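Groltemby Room Notes
README and data card

Hello, and thank you for opening this before opening the files. I know most people do it the other way round (I certainly do), but there are a few oddities in here that are much easier to live with once somebody has told you about them.

What this is

The Groltemby Room Notes are a set of short written entries about the things in one shared workroom and what happens to them when people tidy up. Each entry follows one object through one tidying session: what we called it, where it was when we started, where it ended up, and whether anyone was happy with that. There are 230 entries altogether, written between February and the early summer, and they cover the dull end of room-keeping - boxes, cables, trays, the step stool, the tea things, the odd lengths of wood that everyone is saving for something.

It began as a list on the back of the door. Su-chen Wei got tired of hunting for the good scissors and started writing down where she had left them, then other people began adding their own lines underneath, and by the time the sheet was full it seemed a pity to throw it away. Fiona Farquharson typed it up one evening and the rest grew from there.

What is in the folder

entries.csv
The main file, one row per object per session.

places.csv
The list of 40 place names used in the entries, each with a sentence explaining where the place is. Please read this one. "Under the window" and "window end" are two different places and we are sorry about it.

words.txt
Our spelling list, with the house names for things. It settles "tray" against "tub", for instance, and says what we mean by "the long box".

changes.txt
A running note of corrections, newest at the top.

The columns in entries.csv

entry - a plain running number. Gaps are rows we took out, mostly doubles.

session - a letter code for the tidying session. The codes run in order, but the sessions themselves were not evenly spaced, so don't read anything into the distance between them.

thing - the name of the object, from words.txt.

from_place and to_place - where it was and where it went, from places.csv. If the two are the same, the thing was picked up, looked at, wiped or argued over, and put back.

hands - "one" or "two", meaning how many hands the person used to carry it. Wai-kit Leung asked for this column and it has been more useful than any of us expected, especially for planning which shelves should take the heavier boxes.

settled - yes, no or blank. Yes means the object was still in its new place at the start of the next session. A blank means we forgot to look.

remark - free text. Some of these are helpful and some are just people being cheerful at the end of a long afternoon. I have left them as they were, apart from spelling.

How the entries were written

Whoever was tidying said aloud what they were moving, and a second person wrote it down on the sheet. We tried having one person do both jobs for a couple of sessions and the notes were much thinner, with a lot of "moved the stuff". Those sessions are K and L. They are still in the file, but I would leave them out of anything where the detail matters.

Every session starts with a slow walk round the room, always beginning at the brick wall and going clockwise. Hiu-tung Yen set that rule, and it does help the early rows line up from one session to the next. Allow 10 minutes for it if you are doing the same in a room of your own, and rather more if the room is fuller than ours.

After the typing was done, King-fai Hsieh went back through the paper sheets and compared 200 of the entries with the typed rows, line by line. The remaining ones are on sheets that had got too smudged to read with any confidence, and for those we have trusted the typing.

A word about the brick wall

New people always ask which wall "the wall" is. It is the brick one. The bricks are red-brown and rough, with pale mortar between them, and dust gets into the uneven faces in a way that it never does on paint. A soft brush is kinder than a cloth, which only leaves fluff behind. Plenty of the bricks have small dark holes in them, too, and anything little and round that is put down near the wall should be put in a lidded pot first.

"At the wall" in the place columns means within arm's reach of the brick. Things leaning on it and things standing just in front of it are both counted as "at the wall", and we made no attempt to tell the two apart.

Shiny things

Dark glossy surfaces get their own group in words.txt. They pick up finger marks, and the overhead lights show in them, so they come up again and again in the remarks. If you only want the moving and not the polishing, drop the rows where from_place and to_place match and the remark has "wipe" in it.

Known problems

Cables are under-counted. One tangle is one row, however many cables were in it.

The name "Chuang box" was used for two different boxes, before and after session F. The later one is the bigger.

Session M was cut short by a delivery and has no "settled" values at all.

Use and thanks

Please use the notes however you like, and change the names to suit your own room. If you find a mistake, send the entry number to Fiona along with the correction, and she will put it in changes.txt.
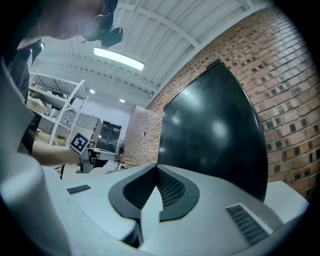 The brick wall, with the tall black panel that goes down as "at the wall".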